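Home | Issues | Subjects | About | Contact

April
By Adamczyk, Garow
Print this article | E-mail this article

4. How households learn the rules of a card game

We now come to the part of the study that gave us the most pleasure, and which has (we admit) grown rather longer than we first planned. Of the 3,692 households in Garow that were sent our booklet, 3,066 wrote back, many of them with extra pages pinned on, and we read every one with gratitude. Most had learned their games from an older relative, usually over several winters, and very few had ever opened a printed rule book. Poker was the great exception, as it tended to arrive in the house all at once, mat, chips, case and all. 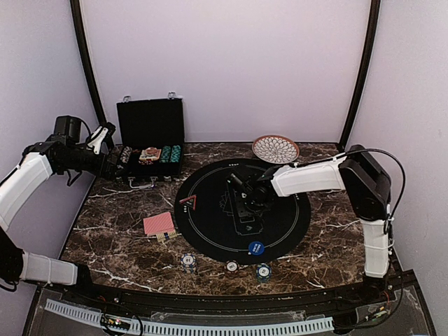
4.1 The table itself

People wrote very fondly of their tables. The kitchen table came up again and again, partly for its size and partly, we suspect, for its closeness to the kettle. Players who had moved to a smaller home often told us that the game had shrunk along with the furniture, from 8 players down to 6, and that the talk had changed as well. 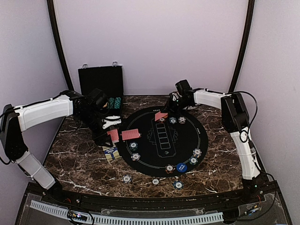 Figure 1. Table top with a brown marble pattern.

4.2 Printed layouts as a teaching aid

A learner at poker has a good deal to hold in mind, and a printed mat takes on some of that work. The Trovevo families, who made up our second group, told us that children picked up the order of play sooner when the places for the shared cards were marked out. We would be glad to see this looked at with more care than we were able to give it.

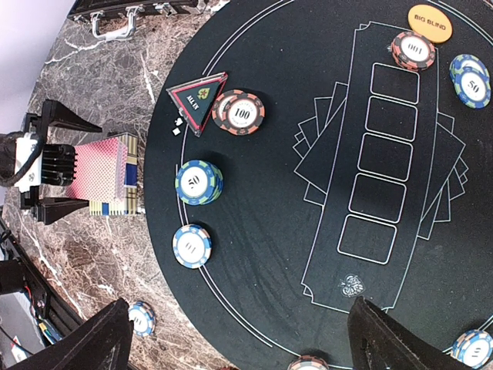

Figure 2. Mat with five card boxes and an orange "BIG BLIND" button near the rim.

Betting was harder to teach than dealing, and the blinds were hardest of all. Several parents simply left them out for the first few evenings and brought them in later, when the children had begun to ask about them.

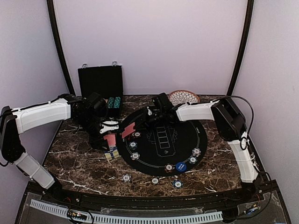 Why do the blinds move round the table?
They move so that each player takes a turn at putting in the forced bets, which keeps the cost of playing fair over an evening.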